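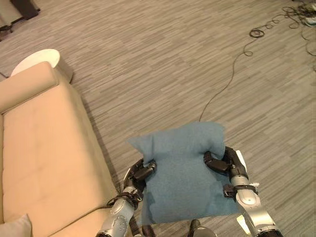

December 25, 2024

Up before six, which was the plan. The kitchen was already warm and I wanted the oven done and off by nine. I had the ham out of the fridge and was scoring it when the magpies started on the verandah rail. They had the rind off me last year and they've remembered it.

I'm writing this at the end of the day with my feet in a bucket, so it may wander.

We drove back from Gendum yesterday, more than 200 kilometres with the air conditioning giving up just past the weighbridge. I don't mind that road in winter but in late December there is nothing to look at except other people's trailers. The paddocks are white. The Ilie is down to a string of waterholes and from the bridge I could see cattle standing in the biggest one up to their bellies. Last May it was over the lower crossing and the school bus had to go the long way for a week. I keep meaning to write down the dates when it comes up and when it stops running, and I never do, so I'll put down here that on the day before Christmas it was not running at all.

Mum's old pudding recipe is the thing I wanted to get down properly. I have been making it from the back of an envelope, and the envelope has a tear where the flour is. This year I rang my aunt in Trutinstead and she read me hers over the phone, and hers is different. She uses breadcrumbs for half the flour and no carrot. Mum always had carrot in. My aunt says there was never any carrot in it when they were girls and that Mum must have picked it up from a magazine. I don't know. I made it with carrot. It was hung in the laundry for four weeks and I boiled it again this morning for two hours, with a saucer in the bottom of the pot to stop it catching.

What I did, for next year: suet from the butcher, grated frozen. Fruit soaked overnight in cold tea and a bit of rum. Dark sugar. Less peel than the envelope says. Two eggs and then a splash of milk when it looked stiff. The cloth needs to be scalded and floured more heavily than seems right. I tied it too tight and it came out with a waist, but the skin was good.
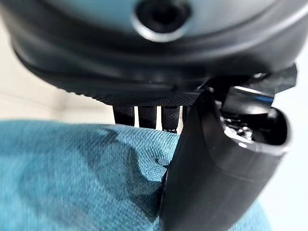 The rum was from the bottle at the back of the pantry, which is finished now, so that has to go on the list as well.

They started turning up at half past eleven. My sister's lot first, with the esky and the folding chairs, then my cousins and the new baby, then my uncle, who had come by himself in the ute and brought a box of mangoes and a box of prawns on ice. He had left Trutinstead at some awful hour to get the prawns. He stood at the sink and peeled the lot without being asked and wouldn't let anyone help. I gave him a cold beer and left him to it.

We ate inside. For years we have put the tables out under the pepper tree and for years we have carried everything back in again when the wind got up, and this time we just didn't start. I thought the kids would complain but they didn't notice. The blinds were down on the west side and both fans were going. The napkins had to be held down with forks.

Lunch was the ham, the prawns, a cold chook, potato salad, the bean salad with the mustard, a beetroot thing my cousin brought that stained everything including the baby, and the bread rolls. I forgot the rolls in the warming drawer until after the prawns, the same as last year. The potato salad wanted more vinegar. The bean salad went completely and I should double it. There is far too much ham and we'll be eating it well into January.

There was the usual talk about the water. My uncle has put in another tank, and my sister's husband thinks the council will go to the next level of restrictions by the new year. The Irkano people were out at Gendum a while back quoting for bores, and everyone at the table had an opinion on the price, including the ones without a property. I stayed out of it. What I think is that the place at Gendum has got by without a bore since my grandfather's time and that whoever ends up with it can decide. That was the real subject under the other one, and we all went quiet for a bit, and then somebody asked for the butter.

I will write some of it down while it's fresh. Dad is not going to be able to manage another summer out there by himself. He knows it. He came in with us yesterday with one bag and his pillow, and he had turned off the gas at the bottle before we left, which he has never done for a Christmas visit. He didn't mention it and I didn't either. He sat in the front with the window down and named every property we passed by whoever had it in the sixties.

After lunch most of them went flat. The kids had a film on with the sound too low to follow, and the cousins dozed where they were. It was too hot to do anything else. I did the first load of dishes and then sat down as well. 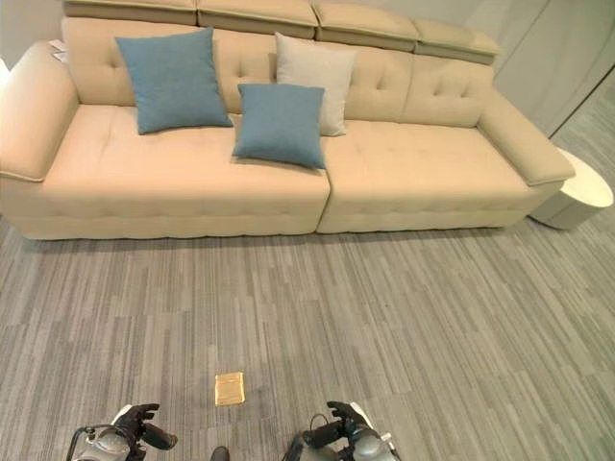
The long sofa, with its row of headrests.

The crackers this year were poor. Half of them didn't go off and the hats were cut too small for an adult head. The jokes were the same jokes. My nephew read them all out regardless, standing on a chair, and Dad laughed at the one about the snowman, I think mostly at being read a joke about a snowman in that heat.

Presents were small, as agreed. I got secateurs, a tea towel with wattle on it, a book about the overland telegraph that I already have but in a worse copy, and a voucher for the nursery. Dad got a radio with large buttons. He spent a good part of the afternoon finding the cricket on it and then finding it again. The baby got more than everyone else put together and was only interested in the lid of a biscuit tin.

I gave my sister the photo album. I'd been at it since winter - all the loose ones from the bottom drawer, sorted as well as I could by the cars and the haircuts. There were a good many with no writing on the back. Dad put names to most of them, and where he and my uncle disagreed I've pencilled both. There is one of Mum on the bank of the Ilie with her shoes in her hand and the river a long way up behind her. None of us had seen it before. Dad looked at it for a while and said it was before any of us, and that she had just walked across and lost a stocking.

I should get a copy made of that one before the album goes home with my sister. 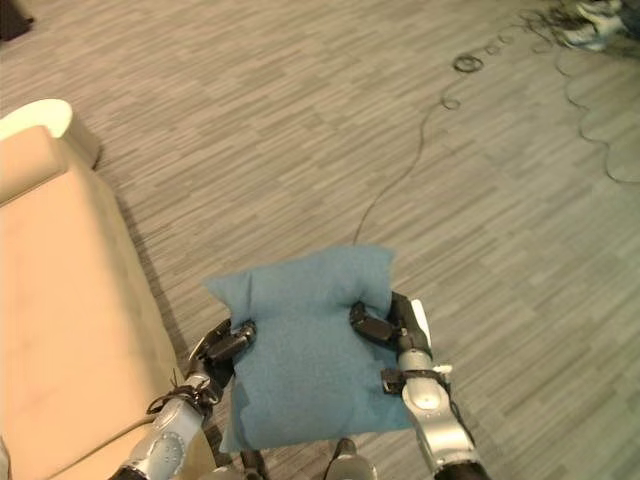 The pudding came out at four. I'd had doubts about serving it hot but they would have been disappointed with anything else. The flame took on the second match. Custard from the carton, I'm not ashamed of it, and ice cream for the kids. My aunt had asked for a report on the carrot, so my uncle was given a slice in foil to take back to her. He said he couldn't taste any carrot, and I said that was the idea. The old sixpences are with my sister somewhere, so there was nothing in it to break a tooth on.

Clouds built up in the south after that and we all stood on the verandah and looked at them. There was some wind, and a smell of dust, and I brought the washing in on the strength of it. Nothing fell. By six it had gone around us towards the coast, and the sky was a dirty yellow for a while and then just clear.

They left in bits. My uncle went first to beat the roos, with his esky full of leftovers. The cousins took the travel cot apart and couldn't get it back in the bag. My sister stayed to dry up and we had the talk at the sink that we should have had in May. She thinks Dad should come to her, where there's a room on the ground floor and the clinic is close. I think he'd do better here, where he at least knows the man at the hardware and can walk to the paper. We didn't settle it. We agreed he should be asked before either of us says another word about it, and that the asking should wait until after New Year.

He's gone to bed now with the radio. I can hear it through the wall.

To do tomorrow: boil the ham bone for soup. Ring my aunt. Deep water on the lemon tree, bucket from the shower. Find out about the car's air conditioning before anybody drives back to Gendum. Return the big platter to next door. Put the cloth through a boil on its own and dry it in the sun - the beetroot cloth, I mean, the pudding cloth just gets rinsed.

Still twenty-nine degrees in the hall at half past ten. The water in the bucket has gone warm, so I'll tip it on the ferns and go to bed.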